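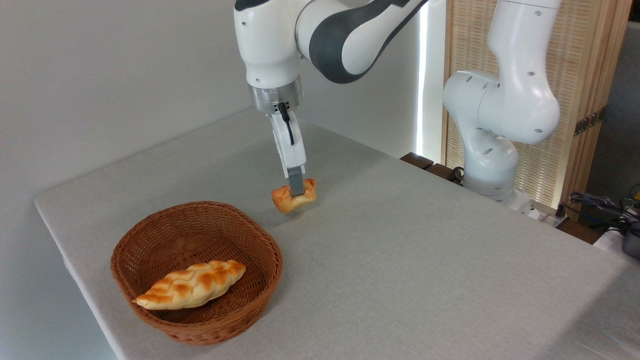
From: Nour Kanaan
To: Flarnside Bakers list
Subject: Re: Sweet dough going slack in the second prove

Najwa Qudah wrote:

> I have had the same trouble three batches running. The dough is fine
> when it comes off the mixer and fine after the first rise. I shape it,
> cover it and leave it on the shelf over the boiler, and by the time the
> oven is up to heat the plaits have spread into each other and lost their
> edges. They taste all right but I can't sell them. I am using the same
> flour as last year (Matar strong white) and the same yeast. The only
> thing I have changed is that I now put the butter in at the start with
> everything else. Could that be it? Ivan thought it might be the milk.
>
> Also, does anyone still have the sheet Georges handed out on
> plaiting with four strands? Mine went through the wash.

Najwa,

I doubt it is the milk. Putting the butter in at the start can do it. The fat coats the flour before the gluten has had a chance to form, and you end up with a dough that feels smooth but has no strength in it. Go back to adding it in pieces once the dough is coming away from the bowl. It takes me 15 minutes on the small mixer, longer if the butter is straight from the fridge.

The shelf over the boiler is the other thing I would look at. A buttery dough wants to prove cooler than plain bread. If the butter starts to melt the strands go greasy and slide, and no amount of tight shaping will hold them. Put a thermometer up there and see. I prove mine on the bench in the back, under a cloth, and in winter it can take 3 hours. I know that is awkward when you have one oven and an early start. Jihad Obeidat does his shaping the evening before and keeps the trays in the fridge overnight, then gives them an hour out while the oven heats. He says the small twists come out neater that way than the big loaves do, and I have found the same.

On quantities, I weigh the strands. For the small ones I use 100 g of dough split in 2, rolled out, rested under a cloth for a few minutes and rolled again. If you skip the rest they pull back and you get a short fat plait that bursts along one side. Don't flour the bench for the rolling. A wipe with a damp cloth gives you something to roll against.

Glaze: whole egg with a spoon of milk and a pinch of salt, once after shaping and again just before the oven. Keep it out of the joins or it glues them shut.

Georges Ghanem's sheet: I have the three-strand one but not the four. I think Ivan Zhuravel scanned the whole set when we were still meeting at Keker. Ivan, if you are reading, could you send it to the list and not only to Najwa? I would like a copy too.

Two other bits while I am writing. The flour order goes in at the end of April, so let me have your numbers before then, in whole sacks please. And whoever borrowed the long proving cloths from the Clollar stall, I need them back before the next market.

Nour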